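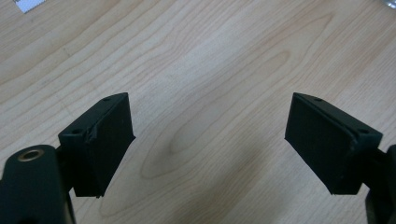 Filed under: Members' List > Library Notices

To all subscribers of the Flordale Library members' list:

The Library has received several replies to its notice on changes to interlibrary loans. The message below raises the points most often mentioned and is quoted with the writer's permission.

> From: Relu Bucur
> Subject: Loan period for Grenach titles
>
> I understand that books borrowed from the Grenach branch must now be returned in 4 weeks, with no renewal. Many of these are long works of local history. The second volume of the Plerkel parish records runs to 999 pages. I would ask that the former rule be restored, or that one renewal be allowed where no other reader is waiting.

The loan period is set by the lending branch and cannot be changed by Flordale. Grenach has agreed, however, to permit one renewal on any title without a pending request. Renewals must be made at the front desk or by telephone before the due date. They cannot be made through the online catalog at present.

Members are also reminded that 492 titles from the Radu bequest remain for reading room use only. This includes the bound newspapers and all maps. Copies may be ordered at the desk, and orders placed by noon on Thursday will be ready the following week.

Questions may be sent in reply to this message.

Member Services
Flordale Library

Comments (3)

M.T.: Does the renewal apply to books already out? Mine is due next week.

Member Services: Yes, provided the book is not yet overdue.

oldmaps: Please consider letting the Radu maps be copied in color. The gray copies lose the field boundaries.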